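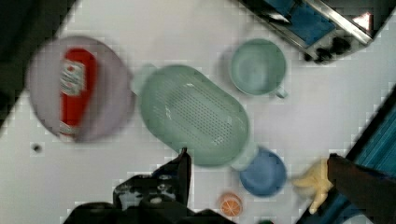

Ketchup on its plate, with the colander, blue bowl and mug.

Drumell

A word list of kitchen terms as people in Clendbridge say and spell them, which is seldom how the dictionary does. Last updated 2019-04-22.

What you get

Two plain text files. words.txt has one term per line, then a tab, then the meaning. rows.txt holds the 70 terms that people fell out over, with every rival meaning kept in. If you want to know who was right, this is the wrong download.

Spelling

Left as it was written down. "Cullender" is in there, and so is "collinder". Please stop sending fixes.

Known faults

The entries under G came from the Galanis tea room and lean heavily towards cake. Eight terms for the end of a loaf are marked "rude" and sorted last. Tabs turn into spaces if you open the files in Ovinska and save, so don't save.

Using it

Read it line by line as UTF-8. There is no header row. There was one until May, when somebody's script took "term" to be a kind of spoon.

Licence

Do what you like with it. A mention would be nice but I've stopped expecting them.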